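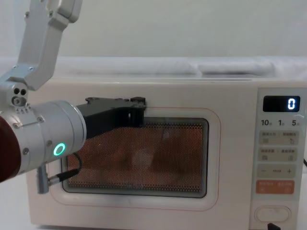
How to Tape Your Own Ankle Before a Game

I play left back for Tukeritz, a Sunday-morning sort of team in a league where half the players have a bad knee and the other half have a bad ankle. Mine's the ankle. I rolled it twice in one November, and after the second time Farzana Awan (our goalkeeper, and the only one of us who owned proper tape back then) sat me down on the bench and taught me to do this myself. I've done it before every game since and I've got it down to six minutes a foot!

Quick warning first. Tape is for an ankle that's healed and feels a bit wobbly. If yours is swollen, bruised or sore to stand on, skip the game and get it looked at.

What you need

- One roll of rigid athletic tape, an inch and a half wide
- Foam underwrap
- Scissors, blunt-ended if you can find them
- A clean, dry foot (no lotion!)

Step 1: Get your foot in position

Sit on a bench with your leg out and your heel hanging off the end. Pull your toes up toward your shin until your foot makes a right angle, and keep it there the whole time. This is the bit everyone gets wrong. If your foot droops while you tape, you'll be running around with it pointed down and your calf will hate you by halftime.

Step 2: Underwrap

Start at the middle of the foot and wind up to a hand's width above the ankle bone, overlapping by half each time. One layer is plenty. Smooth out any wrinkles now, they turn into blisters later.

Step 3: Anchors

Put two strips of tape around the leg at the top of the underwrap, half on the wrap and half on skin. Snug, but don't pull.

Step 4: Stirrups

Run a strip from the inside of the top anchor, down under the heel and up the outside. Pull firmly on the way up the outside - that's what stops the foot rolling in. Do two more, each one overlapping the last a little.

Step 5: Figure eight

Start on the front of the ankle, go down across the inside of the foot, under the arch, up the outside, then across the front and around the back of the leg to where you began. Do it twice. It feels awkward the first few tries and mine looked like a badly wrapped sandwich for a month.

Step 6: Close it up

Cover the gaps with single strips, working from the bottom up and tearing the tape each time around. Then stand, jog on the spot, and press a toenail. If the pink doesn't come straight back, or your toes tingle, cut it off and start over looser.

Lace your cleats after all this, and let them out a notch first. I tape up 15 minutes before warmups so there's time for a redo.

Recent posts

- Preseason running for people who hate running
- Match report: Tukeritz 2, Flevville 2
- Noman Talpur on playing in goal at short notice
- How to break in new cleats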